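Thread Count Is the Wrong Number

Bed linen is one of the few household goods still sold on a single figure, and the figure is a poor one. A sheet labeled 1000 is priced above a sheet labeled 400, and the buyer is left to assume that the first is denser, softer and longer lasting. In most cases it tells the buyer how the yarn was counted.

Thread count is the sum of warp and weft yarns in one square inch of cloth. With single-ply yarn the loom sets a practical ceiling. The very high numbers come from multi-ply yarn, where two or more thin strands are twisted together and each strand is then entered in the total. The cloth is no denser for it. It is often heavier, and the thin strands tend to be made from shorter fiber, which pills.

My position is that the front of the package should carry three items: fabric weight in grams per square meter, yarn ply, and shrinkage after a stated number of washes. Thread count can go on the back in small type. Weight predicts how a sheet will feel in July. Shrinkage predicts whether it will still fit the mattress.

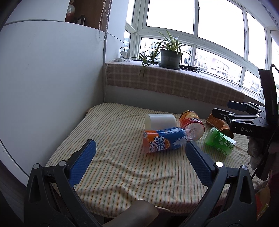 Parero wrote back, after an earlier version of this argument ran in the Zolville newsletter, that shoppers will not learn three numbers when they can barely be bothered with one, and that a lab shrinkage figure means little in a house where every load goes through on hot. Both objections deserve an answer.

On the first, shoppers already handle more than one number for light bulbs, paint and tires. A person buying paint reads the coverage, the sheen and the drying time, and the trade has not collapsed. Sheets are bought less often than paint in some homes, so there is more reason to get the purchase right.

On the second, the lab figure is a comparison tool. If two sheets are washed on the same cycle at the same temperature, the one that shrinks more in the test will usually shrink more at home, whatever the dial is set to. The absolute value will differ. A ranking is enough for a person standing in an aisle with two packages.

There is a further problem with patterned and yarn-dyed cloth, where the count says nothing at all about how the color will hold. 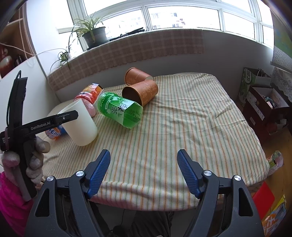 Colorfastness is tested on a gray scale and the result is a grade that fits in one line of print. Mills have the result, or can get it, for any order of reasonable size. The Ikik sets I bought in May came with a leaflet of 28 pages, mostly about the founder's love of sleep, and no grade anywhere in it. The Cattaneo set had a plain card with weight, ply and a shrinkage value after 12 washes. It cost less. I cannot say it is the better sheet, only that I knew what I was paying for.

Retailers will object that relabeling costs money. Packaging is redrawn every season anyway - the bands, the ribbon, the word "luxury" in a new typeface - and three short lines of data would fit in the space now given to the ribbon.

Until that happens, the buyer can do a few things. Look for the words "single-ply." Treat any count above 600 as a statement about arithmetic. Hold one layer up to a lamp and look for uneven patches. Ask for the weight, and if the store does not have it, write to the maker and ask again.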